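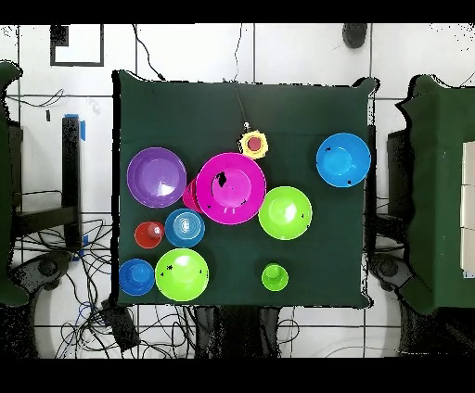 A customer in Stokport wrote in to ask whether the Tidix finger kit still lets go after a stop, and if so, why on earth are we selling it? Fair question! The short answer is that kits with the old hold board do, and the ones we ship now don't. The long answer is the rest of this page.

Posted in April by the Plullberg shop bench

Tidix two-finger kit, part 1676

I've been running this kit on plastic bowls and cups for months and I like it a lot. It's light, it closes gently, and it'll pick up a thin cup by the wall without squashing it. But there's a fault you need to know about if you bought one secondhand or early on.

When the arm goes into a protective stop, the fingers are supposed to stay as they are. On the old board they hold for 8 seconds and then relax – not all the way open, just enough to drop whatever's in there. That's annoying with a cup. It's a lot worse if you've reached in to clear something, because when you reset, the fingers snap shut to get back to the last grip width. I got my thumb pinched that way. No real harm done, but I said a few words.
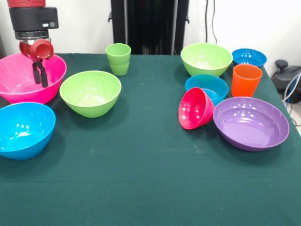

Red cup in the gripper, over the pink bowl.

I ran 83 stops on the old board, all with something in the fingers, and it let go on every one that I left long enough. So it isn't a loose wire or a worn finger. The hold timer is simply set wrong, and you can't change it from the menu (I tried).

How to tell which one you have: take off the cable cover and look at the sticker. If it says Pattinasarany rev 2 or later, you're fine. Anything older, please swap it. The new board is free from us for any 1676 kit, wherever you bought it, and it takes one small screwdriver and maybe a coffee's worth of time. Power off at the wall first, not just at the pendant.

Until it's swapped:
Keep your hands out after a stop, even if the fingers look open.
Open the gripper from the pendant before you reset.
Don't carry anything heavy, sharp or full.

In the box: two fingers, hold board, cable, four screws and a spare. The spare is there because I always lose one.

COMMENTS

Guest: Mine was the old one. I'd been blaming the cups! New board is in and it holds right through lunch.

Guest: Does the swap wipe the saved grip widths?

Shop bench: It does, sorry, should have put that in. Write them down first.

Guest: Four screws, and I still ended up short.

Questions? Use the contact form | © Plullberg | Back to top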